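Barkis Small Grants
Progress report, second period
From: Despina Margaritis, Edovby Workshop
Project: Teaching two arms to work together

Hi all! A longer report than last time, as promised, and a much happier one. When I wrote to you in January we had two arms, a lot of cable and not much else to show. Now we're well into the teaching work, mostly small blocks and a wooden stick, and I have plenty to tell you.

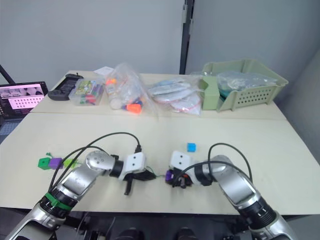
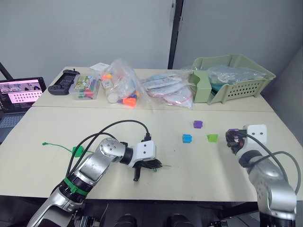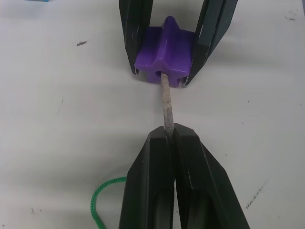
Where the demonstrations stand

The plan you funded was to collect 300 good demonstrations of the two-arm tasks by the end of this period. We have 473 that I'd be willing to put my name to. We recorded 1423 attempts to get them, so yes, we throw out a lot, and I want to be upfront about that because it's where most of the hours went. An attempt gets dropped if the block is let go too early, if the operator stops to think for too long (the arms learn the pause too, which is funny the first time), or if somebody bumps the table.

All of it is done by remote control. One person drives both arms, left hand for the left one and right hand for the right one, and the system saves the camera views along with every joint position. New operators are terrible at this for a morning and then something clicks. I was terrible for two mornings!

The stick task

This is the one I was most nervous about and now it's my favorite. One gripper holds a block with a hole in it, the other holds a thin wooden stick, and the two have to meet. The purple star is a good block for it -- chunky enough to get hold of, but easy to grab at a slightly wrong angle, and then the hole points somewhere silly. The view from the wrist camera has been a huge help. From the head camera the grippers hide half of what you need, and you end up steering by hope.

We changed one thing partway through. The early demonstrations had both arms moving in at the same time, which looks lovely and is very hard to repeat. Now we ask operators to bring the block to a stop first and only then move the stick. It's slower, but the recordings agree with each other much better, and our first trained version (the one we call Karras) did noticeably better on the newer set. I don't want to quote you a success rate yet. We've only run 40 trials with it and I changed the starting positions halfway through, so the number wouldn't mean much.

What's gone less well

Cubes placed close together are still a headache. Operators tend to sneak in from the side to avoid knocking a neighbor, everyone sneaks in differently, and the training doesn't like it. I've written up a short page on how to approach them and we'll see if people follow it, me included.

We also lost most of a week when the two arms' clocks drifted apart. Nothing was broken, but the recordings from those days don't line up and I've left them out of the count.

Money

Nearly on budget. Operator hours ran over and spare finger tips came in under, so it nearly evens out. I'd like to move what's left of the travel line into operator hours, if that's okay with you. The visit to Bukberg can happen over video.

Next period

More stick work with other block shapes, the cube problem, and a proper test with the starting positions fixed ahead of time. I'd also love to have one of you come and drive the arms for an afternoon. Mornings are best for watching, afternoons after 2 are best if you want a turn yourself.

Thanks again for backing this -- Despina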